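Valdemar Oddsson on choosing a gripper finger

Valdemar Oddsson has been testing fingers since the fall. He runs the bench at Skular, a small workshop that builds hand-held grippers for recording how people pick things up, and the question he was given sounds like an easy one: which finger should go on the next batch of tools?

"I thought I'd have an answer in a week," he says. "Then I started on bottles."

Two designs made it to the final round. The Roston finger is soft, with ribs that fold around whatever it touches. The Vestergaard is a hard block with a squared tip. Both bolt onto the same body and both are closed by the same trigger, so Oddsson can swap a pair and go on with the same set of objects. The set has 39 items in it, mostly things bought at the grocery store down the road.

He went in expecting the soft finger to win. On fruit, sponges and paper cups it did. Glass and stiff plastic were another matter. "The soft one holds a bottle fine when you come at it straight," he says. "If you come in at an angle, the ribs bend sideways and the bottle starts to turn in your grip. You can feel it in your wrist. With the hard one you know where the tip is."

That last point comes up several times. The camera on the tool sits behind the fingers and looks out over them, and the software that reads the video has to work out where the tips are. A finger that changes shape makes that harder. A dark, rigid block on a light table is about as simple as it gets. 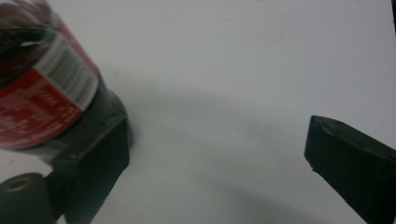 The rigid fingers at a bottle with a red label. Photo: Skular

Bottles have their own trouble for the camera. Shiny surfaces throw back the ceiling lights, and Oddsson says a bright streak can confuse the tracking when the camera gets close. He tried dimming the room, then moved the lamps, and in the end left the lights alone. "People don't dim their kitchens for us," he says.

The log for the comparison stands at 2,289 grasps. Each one is marked as held, slipped or dropped, and each has a note if something odd happened. Oddsson wrote the notes himself and admits that the early ones are not much use. "I wrote 'bad' a lot. Bad how? I don't know anymore."

He is more careful now. A grasp counts as slipped if the object moves against the finger after the trigger is fully closed, even if it stays in the hand. By that rule the Vestergaard did better on anything hard and round, and worse on anything wet. A thin rubber pad glued to the inner face helped with the second problem, but the pads peeled at the corners and he stopped using them.

The trigger also got changed along the way. The old one needed a long pull, and after 40 grasps in a row his hand was tired enough to affect the results. A shorter lever came from Panduto, a supplier that mostly makes parts for garden tools. It closes faster and gives less fine control near the end – a trade he is still not sure about.

"For a bottle I don't need fine control," he says. "For an egg I do. I broke two."

Asked which finger he would choose today, he picks the Vestergaard, with the soft one kept as an option for food work. The decision isn't his alone, and the software group has asked for another round in January with both fingers and a wider lens. He would like to add tall, narrow bottles to that round, since the ones he has used so far are easy to get the fingers around.

He also wants to fix the screws. The ones that hold the fingers on work loose after a day of use, and he tightens them every morning before he starts.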